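자주 묻는 질문: 원격 조종과 손 안내로 로봇에게 작업 가르치기

이 페이지는 Clirkeo 교육실에서 시범 수집에 처음 참여하시는 분들이 자주 보내 주시는 질문을 모은 것입니다. 저는 한국어가 모국어가 아니므로 표현이 조금 어색할 수 있습니다. 뜻이 분명하지 않은 곳이 있으면 알려 주십시오. 작성자는 Dardo Quiroga입니다.

로봇을 다루어 본 경험이 없어도 참여할 수 있습니까?

경험은 필요하지 않습니다. 첫 시간에는 기록을 하지 않고 손을 펴고 쥐는 연습만 합니다. 대부분의 분들은 40분 정도의 연습 시간이 끝나기 전에 손가락의 반응 속도에 익숙해집니다. 게임을 많이 하신 분이 꼭 더 빨리 배우는 것은 아니었습니다.

손 안내와 원격 조종은 무엇이 다릅니까?

손 안내는 로봇의 팔을 사람이 직접 잡고 움직여서 경로를 보여 주는 방법입니다. 원격 조종은 조종자가 장갑이나 컨트롤러를 사용하고, 로봇이 그 동작을 따라 하는 방법입니다. 손가락이 여러 개인 손은 직접 잡고 움직이기가 어렵습니다. 그래서 물건을 쥐는 작업은 원격 조종으로 하고, 팔만 크게 움직이는 작업은 손 안내로 합니다.

첫 작업으로는 무엇을 합니까?

노란 물체를 집어서 냄비 안에 넣는 작업을 권합니다. 동작이 짧고 시작과 끝이 분명합니다. 냄비는 펠트 매트 가운데에 놓고 손잡이는 탁자의 앞쪽을 향하게 합니다. 물체는 냄비의 오른쪽에 놓고, 로봇의 손은 손가락을 편 상태로 탁자 오른쪽에서 출발합니다.
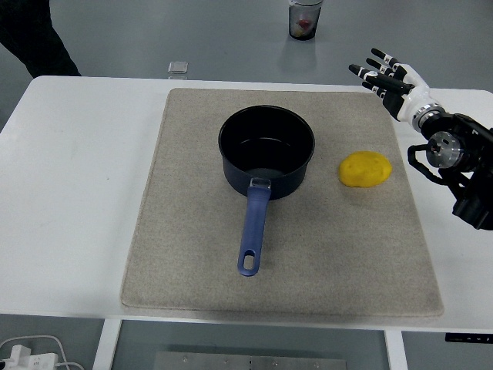
시범은 몇 번 해야 합니까?

한 작업에 249회를 모으는 것이 우리 교육실의 기준입니다. 한 사람이 모두 하지는 않고, 여러 조종자가 나누어서 합니다. 한 번에 49회를 넘기지 않도록 부탁드립니다. 피곤하면 손목의 움직임이 거칠어지고, 그 거친 움직임도 그대로 학습됩니다.

실수한 시범은 지워야 합니까?

실수의 종류에 따라 다릅니다. 물체를 놓쳤지만 다시 집어서 끝까지 했다면 지우지 마십시오. 로봇이 회복하는 방법을 배우는 데에 도움이 됩니다. 조종 신호가 끊겼거나, 조종자가 작업을 중간에 그만두었다면 '제외' 표시를 하십시오. 파일을 직접 삭제하면 번호가 어긋나서 나중에 정리하기가 매우 힘듭니다.

물체의 위치를 매번 바꾸어야 합니까?

네, 조금씩 바꾸어 주십시오. 항상 같은 자리에서 시작하면 정책은 물체를 보지 않고 자리만 외웁니다. 다만 매트 밖으로 나가지 않게 하십시오. 냄비의 위치는 기록표에 따로 지시가 있을 때에만 바꿉니다.

얼마나 천천히 움직여야 합니까?

평소에 자기 손으로 하는 속도보다 조금 느린 정도가 좋습니다. 너무 느리면 멈춘 구간이 길어지고, 학습된 로봇도 같은 곳에서 망설입니다. 물체를 집은 다음에는 냄비의 테두리보다 높게 들어서 옮기십시오. 엄지와 다른 손가락이 물체를 양쪽에서 잡고 있는지 확인하고, 물체가 냄비의 입구 위에 왔을 때 내려놓을 준비를 합니다.
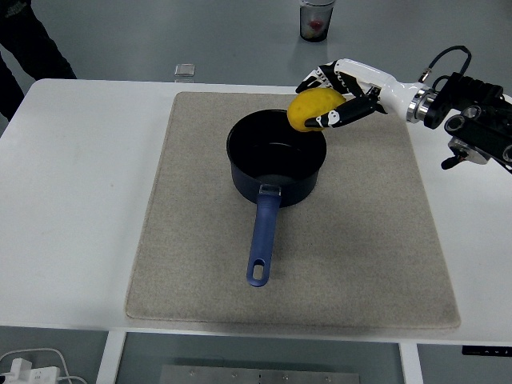

손을 펼 때에는 모든 손가락을 동시에 펴려고 하지 않아도 됩니다. 엄지를 먼저 조금 풀면 물체가 옆으로 튀지 않습니다. Setley 교육실에서는 반대 순서로 가르친다고 들었습니다. 두 방법 모두 허용하지만, 한 세션 안에서는 한 가지 방법만 사용해 주십시오.

조종 화면이 제 손보다 늦게 움직입니다. 고장입니까?

약간의 지연은 정상입니다. 지연이 갑자기 커지면 녹화를 멈추고 담당자를 불러 주십시오. 프로그램을 스스로 다시 시작하지 마십시오. 저장되지 않은 시범이 없어질 수 있습니다.

비상 정지는 언제 누릅니까?

로봇이 예상하지 못한 방향으로 움직이거나 누군가가 팔이 닿는 범위 안으로 들어올 때 누르십시오. 판단이 어려우면 먼저 누르고 나중에 말씀하셔도 됩니다. 비상 정지를 눌렀다고 해서 참여에 불이익은 없습니다.

제가 한 시범은 어디에 사용됩니까?

Givmont 과제의 학습 자료로 사용됩니다. 현재 목표는 2,000회이며, 여덟 가지 주방 작업이 포함됩니다. 조종자의 이름은 자료에 들어가지 않고 번호만 남습니다. 9월에 Kļaviņa 교육실의 자료도 합칠 예정인데, 기록 형식이 달라서 일정은 바뀔 수 있습니다.

왼손잡이도 오른손 로봇을 조종할 수 있습니까?

할 수 있습니다. 처음에는 불편하다고 말씀하시는 분이 많으므로 연습 시간을 한 번 더 드립니다. 신청서의 비고란에 적어 주십시오.

문의: Clirkeo 교육실 시범 수집 담당 | © Clirkeo | 맨 위로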